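Bellows boot

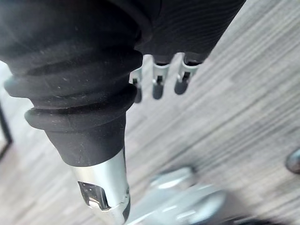
A black bellows boot with two folds, narrowing to a collar over a metal tip. Dust and fine scratches show on the surface.

A bellows boot (also folding boot, convoluted boot or gaiter) is a flexible sleeve fitted over a joint, rod or shaft to keep out dust and liquid and to hold in grease. Its wall is formed into one or more folds, which open and close as the covered part moves. Bellows boots are found on vehicle steering and drive parts, gear levers, hand tools, switches and many kinds of workshop equipment.

Form

Most boots are wide at one end and narrow at the other. The wide end, called the mouth, is held to a housing by a clamp, a groove or a molded bead. The narrow end is called the collar or neck and grips the moving part directly. Between them are the folds. The raised part of a fold is the crest and the low part between two crests is the root.

A boot that covers a short movement may have only one or two deep folds. Long sliding rods need more. The largest pattern in the Ruretti catalog has 27 folds and measures 290 mm when fully extended. Folds on a tapered boot usually get smaller toward the collar, so that they can nest inside one another when pressed together.

Materials

Early boots were sewn from leather or waxed canvas, with the seam placed on the underside. Molded natural rubber replaced them in most uses, and was in turn largely replaced by synthetic rubbers that stand up better to oil and sunlight. Silicone is chosen for high heat. Thermoplastic boots are stiffer but resist tearing.

Black is the most common color. Carbon black is added to many rubber mixes to strengthen them and to slow damage from light. A matte black surface shows dust and light scratches easily, and these marks alone do not mean that the boot has failed.

Wear and care

Cracks usually begin at the roots, where the wall bends most sharply. Other common faults are a collar that has slipped out of place, a loose clamp, and swelling caused by the wrong grease. Petroleum grease in particular softens natural rubber.

Boots are cleaned with mild soap, water and a soft cloth. Solvents are avoided. For inspection the folds are spread by hand and the roots checked under a good light - a small split can stay hidden while the boot is at rest. Split boots are normally replaced, as patches tend to peel off once the folds begin to move. Some replacement boots are made with a lengthwise seam that is glued shut after fitting, so that the joint does not have to be taken apart.

Collecting and study

The Brarnance collection in Wamow holds 1211 boots and gaiters, most of them from farm and railroad equipment. It was begun by Waltraud Buschmann, a saddler who repaired leather gaiters and kept the worn ones as patterns. A catalog of the leather pieces by Hiyori Shibata lists 4 basic seam types.

See also

Dust cover
Grommet
Shaft seal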